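Home | Products | Services | News | Careers | Contact

We use cookies to improve your visit. By staying on this site you accept our cookie policy.

Jirnell opens orders for two-arm workstations

February 14, 2023

Jirnell is now taking orders for its two-arm robot workstations for small assembly and handling work. Deliveries begin in May. The first run is 25 stations, and 5 of those are reserved for Skestum, which tested the design at its Fareo plant.

Buyers can purchase a station outright or lease it over 174 weeks. Both plans cover installation and operator training. Grippers are quoted separately, as the right type depends on the parts being handled.

"Customers kept asking us for one number they could put in a budget," said Bernadette Kasprzak, head of sales at Jirnell. "The quote now lists the station, the setup and the yearly service on one page."

Gemechu Yimer, who manages equipment planning at Skestum, said the company compared the lease with its current tooling costs before signing. "We left room in the plan for spare parts and a second set of fingers," he said.

Planning guides and quote forms are available from Feven Gudeta in the Jirnell sales office.

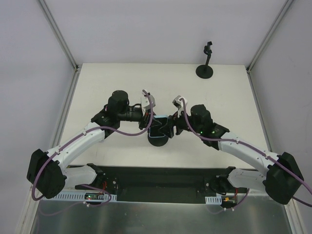 Does the lease price include spare parts?

Spare parts are billed separately, and a price list comes with each quote.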